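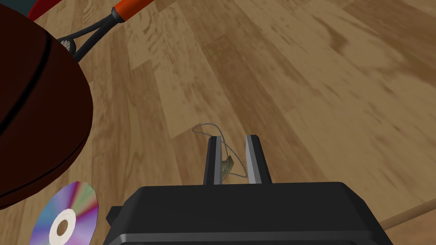
How long does the demonstration part of the open day take?
Forty minutes on the schedule, and closer to an hour once people start asking to see a scene again.

From: Gøran Myklebust
To: plomance-users
Date: February 19, 2024
Subject: Re: Notes from the Pletommont open day?

Shakuntala Uniyal wrote:

> Did anyone from the list make it to the Pletommont open day? I had
> registered but could not travel. I am mainly interested in three things:
>
> 1. Was the floor clean-up task shown on hardware or in Plomance?
> 2. How do they handle thin flexible objects? Our own chain model blows
> up as soon as both fingers touch it.
> 3. Is the April session open to people outside the Manita group?
>
> Any notes welcome, even rough ones.
>
> Shakuntala

I was there for the second group, 12 visitors. Answers in your order, then a few remarks.

1. Plomance only. The arm in the next room was powered and homed but did not run the task while we were there. Everything on the projector was rendered, with the wrist view large and the overhead view in a corner. Kavinda Weerakoon drove the session and switched between scripted and teleoperated control on request.

2. The object was a thin gray necklace chain with a small gold-colored pendant, on a wood plank floor with other household things lying around it, including a compact disc. The chain is a string of short rigid capsules joined by ball joints, 51 of them, plus the pendant as a separate body. Contacts between the chain and itself are turned off. Contacts with the fingers and the floor stay on. Kavinda said the self-contact was what made theirs blow up, so that would be my first guess for yours as well.

The second change was to the time step. They run 4 physics substeps for each control step while a finger is within a set distance of the chain, and one otherwise. The distance is a parameter in the scene file. I did not write down the value.

What I saw of the behavior: the chain drapes over the fingers in a believable way, with strands passing on either side of a finger. It also snags. On one attempt the loop stayed hooked over a finger after the gripper opened, and the episode was reset by hand. Cletus Begay asked how such an episode is scored. The answer was that the success check looks only at the pendant position, so a release with the chain still hooked can pass if the pendant happens to be over the target. They know about it. A check on the whole chain is in a branch but slows the scorer down.

3. Open to anyone, but you register through Nikola Kaczmarczyk and seats go to Manita people first. I was told the form goes up in the last week before the session.

Other remarks.

The training set shown at the end has roughly 3000 episodes, all simulated. I asked for the split between scripted and teleoperated and did not get a number.

Floor texture and plank direction are randomized per episode. Lighting is not, or was not in the build we saw. Glossy objects looked the same to me in every reset.

Depth from the wrist view is poor on the chain. Several pixels of it drop out at any distance, and the policy does not use depth at all for that reason. I would have liked to see an ablation.

The Macapagal scenes were on the printed program but were not run. Kavinda said the assets did not load on the demo machine - a path problem, from the sound of it.

I have four pages of handwritten notes and can scan them if somebody wants the parameter names. Shakuntala, if you try the self-contact change, please post the joint damping you end up with. Ours is still set by hand and I don't trust it.

Gøran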